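Orine Forum > Hardware and Setup > Build help
Ticket: Right arm faults when both arms press on the same part
Status: Solved
Area: two-arm cell, own build
Controller software: Orine, stable release
Grippers: Marel parallel, one per arm
Power: one Harb bench supply for both arms

Summary

I am building a two-arm cell in the shared workshop at Stillach. Each arm works without any problem alone. When both arms take hold of one part and push it down together, the right arm stops after a short time with the message "joint 3 position error, holding". The left arm continues to push, so the part goes crooked. I must then clear the fault by hand and move both arms home.

I looked in the older tickets and found many about position error on joint 3, but they are all with one arm and a heavy load. My load is very small. The part is light and the dough under it is soft.

About the setup

The arms stand on the left and right side of a black table, in a frame that I covered with black fabric so the light from the workshop windows does not disturb the wrist cameras. The work happens on a white board in the middle. I tried without the board at first, but the cameras had difficulty with dark things on a dark table. The other things are for a kitchen program which I want to run later. They stay on the table during the tests, because I wanted to have the same obstacles for the path planner each time.
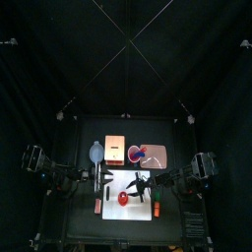
The cell with both arms over the board. Red cup near the middle.

The program that faults is the simplest one. Both grippers come down on the rim of a round metal piece that stands on red dough, left gripper on the left side, right gripper on the right side, and both push down by the same distance. Then both go up. No rotation, no lifting.

Log

Entry 1, Sunday evening

I ran the press program without changes. It faulted on the third cycle. I ran it again and it faulted on the first. I saved the controller log both times. In both logs the left arm reports normal effort and the right arm effort climbs until the limit, and then comes the message.

I changed the speed from normal to slow. Same result, it only takes longer to arrive at the fault.

Entry 2

I suspected the power first. Both arms take current from the one Harb supply, and when they push at the same moment the voltage could go down. I put a meter on the terminals of the right arm and pushed again. The voltage stayed where it should be, also in the second of the fault. I then borrowed another supply from the electronics bench and gave each arm its own. The fault came back on the second cycle. So it is not the power, and I returned the supply.

Entry 3

Next I checked the mechanical side. I loosened and tightened again all screws between wrist and gripper, on both arms. One screw on the right side could be turned a little further, but I do not think it was loose enough to matter. I moved joint 3 by hand with the motors off. It feels the same as on the left arm, no scratching, no hard point.

I also looked if the camera cable pulls on the wrist. 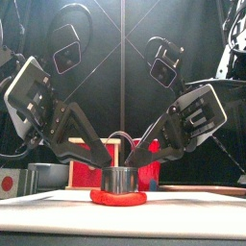
The cable has enough length on both sides, and I could move each wrist through the full press path by hand without any tension in it. To be certain I took the right camera cable off completely and ran the program blind. It faulted in the same way. I connected the cable again.

Entry 4

A member of the forum asked me to exchange the roles: the left arm should be the follower and the right arm the leader. I had the right arm as follower from the start because the setup guide does it so. After the exchange it was the left arm that stopped, with the same message, joint 3 position error. This was the first useful result. The fault moves with the role and not with the arm, so the right arm is healthy.

I should have done this test before I spent an evening with the screws.

Entry 5

Now I thought about the height. If the two arms do not agree about where the table is, one of them thinks it is still above the rim when it is already on it. It pushes against something that does not move, and the error grows.

I measured it in this way. I took the dough and the metal piece away, drove each tip down alone to the board at the same place, very slowly, and stopped when a piece of paper under the tip could not be pulled out any more. Then I read the height that the controller showed. The two arms disagreed by 4 mm. I repeated the measurement with the power off and on again in between and the result was the same.

I do not know if this is much for a home build. For picking up a cup it is no problem, the fingers close and the cup moves a little. For pushing on a metal rim it is clearly too much.

Entry 6

Where does the difference come from? The base plates are level, I checked them with a long spirit level across the table and then along it. The answer was in the configuration file. When I mounted the Marel grippers I measured the tool length once, for the left side, and copied the value to the right side. But on the right I had put an adapter plate between wrist and gripper, left over from an older build, and I forgot it completely. The plate is 4 mm thick.

I wrote the correct tool length for the right arm and repeated the paper test. With the same paper I could not find a difference any more.
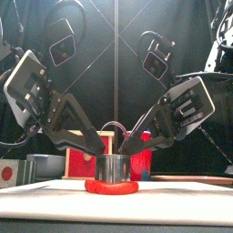 Left and right tips at the rim, narrow gap between them.

The gap between the tips is a separate matter and it is wanted. Before, I had them closer together and the planner sometimes refused the path because of self-collision. If somebody copies this program, please leave some space there.

Entry 7

Press program again, normal speed, both arms on the one Harb supply as in the beginning. I let it run while I was cleaning up the bench next to it. It made 47 cycles without a fault and then I stopped it myself, because the dough was too flat to say anything more. The effort curves of the two arms now lie almost on top of each other. I attach them together with the old ones, so the difference is easy to see.

I had 2 warnings in the log about a late message from the follower. They did not stop the program. The reply from support was that this is normal when the log level is set to full, and that I can set it back to standard. I did this, and since then I have not seen the warning again.

Entry 8

I changed back to the other things on the board, to see if the new tool length has broken some of the taught positions. As expected all the right arm positions were wrong in height, because I had taught them with the false value. It is necessary to teach them again, there is no button for moving all of them together (or I did not find it). The left arm positions are still good. The one with the small red heart was the first that I did again, as both grippers must come near to it from the two sides and a mistake in height would be noticed there quickly.

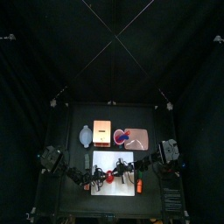
Solution

The tool length of the follower arm was wrong by the thickness of an adapter plate. After it was corrected in the tool settings of the right arm, the fault did not return.

For other people with the same message on a two-arm setup, I would do the checks in this order:

Exchange leader and follower. If the fault goes to the other arm, leave the motors and cables alone for now.
Do the paper test with each arm at the same point on the table.
Compare the tool length in the file with what is really mounted, and measure both sides.
Only then look at the power and the screws.

Open points

The setup guide says to measure the tool length "for the gripper". It would help to write "for each gripper, with all plates". I have sent this as a separate request to the documentation.

I would also like to know if the controller can compare the heights of the two arms by itself at the start and give a warning. If this exists already, please tell me the name of the setting and I will add it to this ticket.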